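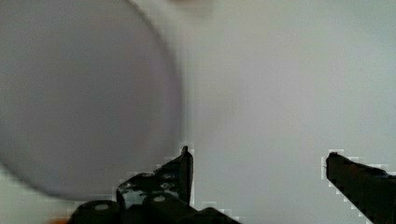
Why does a vacuum insulated mug keep tea hot longer than a plain steel mug?
Heat needs matter to conduct through or a fluid to carry it. The gap between the two walls of an insulated mug has had nearly all its air removed, so the side walls pass very little heat by either route. What remains leaves mainly by radiation, through the lid, and through the neck where the walls join.

Unit 4: Heat loss in drinkware
Instructor: Naima Hamdy. Lab: Darnell Hutchins
Revised 26 Mar 2025

4.1 Wall types
Single wall. One layer of steel, glass or ceramic. The outer surface soon approaches the temperature of the drink.
Double wall, air gap. Conduction is reduced, but air still circulates in a wide gap. Most double wall glass is of this type.
Double wall, vacuum. The inner wall is often copper coated to cut radiation.

4.2 Lids
An open mug loses much of its heat by evaporation at the surface. Compare wall types only with lids fitted, or the evaporation term will hide the difference. A press-in lid with a silicone gasket is assumed in all problems below.

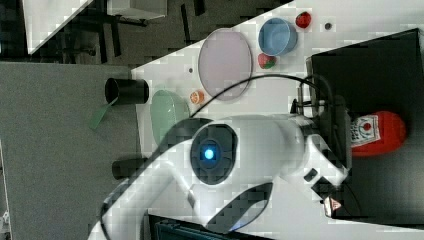 A lid also conducts. Polypropylene is a poor conductor, but a thin lid over a wide mouth can still pass more heat than the whole vacuum wall. Narrow necks help for the same reason - less lid area, and a shorter rim joining the walls.

4.3 Worked estimate
The Okia mug holds 300 g of tea. Take the specific heat as 4.19 J per g per K. For a drop of 10 K the heat lost is 300 x 4.19 x 10 = 12,570 J. If the drop takes 3556 s, the mean loss is 3.5 W. The Kincaid mug has the same fill and a single wall. Its loss is higher at the start and falls as the drink cools, so a mean value over a long interval is of little use.

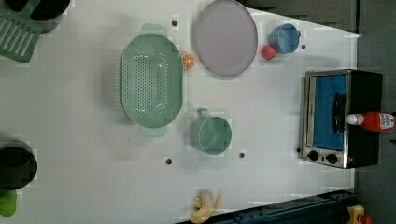
Use short intervals for the Kincaid data and plot the log of the temperature difference against time. A straight line supports Newton's law of cooling. Early points often sit off the line while the wall itself is warming - drop them and say so in the report.

4.4 Problems
1. Repeat the estimate for the Cuven mug, fill 110 g, same drop and same time.
2. Explain why preheating matters more for a thick ceramic mug than for a thin steel one.
3. The Iltemier tumbler was tested in December in a colder room. State which readings can be compared with ours and which must be corrected first.

Reports follow the Unit 3 format. Give units in every table heading.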